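Table skirt

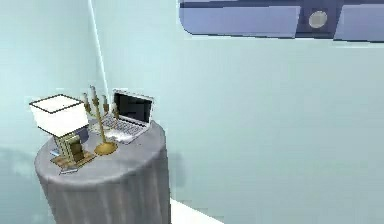
Forough Kazemi
Contributing editor, Household Textiles

A table skirt, also called a floor-length round cloth or draped table cover, is a fabric covering that hangs from the edge of a tabletop to the floor or close to it. The term is used for fitted covers, in which a separate hanging panel is sewn or clipped to a flat top piece, and more loosely for one-piece cloths large enough to reach the floor on every side. Small round side tables are the most common domestic use. Banquet and display tables account for most commercial use.

Construction

One-piece round cloths are cut as a full circle. The finished diameter equals the diameter of the tabletop plus twice the height of the table. Most household fabrics are narrower than the circle required, so panels are joined before cutting. A full width is normally kept in the center and narrower panels are added on both sides, which places the seams in the hanging part of the cloth and keeps the top surface flat.

A circular cloth forms folds without gathering. The outer circumference is greater than that of the tabletop, and the surplus falls as soft vertical flutes. Their number and depth depend on the weight and stiffness of the fabric. Light cottons give many shallow folds; felt and lined wool give fewer and broader ones.

Fitted skirts consist of a circular top, a piped or plain seam at the rim, and a straight panel attached along it. The panel may be gathered, knife pleated or box pleated. A gathered panel is usually cut to twice the circumference of the top, a box-pleated panel to three times.

Lining and hem

Unlined cloths are finished with a narrow rolled hem, as a deep hem on a curved edge puckers. Lined cloths are sewn to the lining along the outer edge and turned. Weighted cord or bias-cut facing is sometimes added to control the fall. Clearance at the floor is commonly a quarter to half an inch. Cloths made to rest on the floor are described as puddled.

Commercial skirting

Skirting for rental and catering is sold in straight lengths and attached by clips that grip the table edge. The Ballico pattern, a shirred polyester panel with a hook-and-loop header, is made in lengths that can be overlapped for round or rectangular tables. The Kuroda clip is a molded part with a matching header strip. A rental stock of 300 panels is typical of a mid-sized hall.

History

Floor-length covers appear in European household inventories well before the modern period, generally as carpets or heavy wool cloths laid over trestle tables. An 1824 inventory of the Nirisero estate lists two round covers "to the ground" among the bedroom furnishings. Ready-made circular cloths became widely available with the growth of mail-order textile sales.

See also: Tablecloth; Valance; Slipcover; Bed skirt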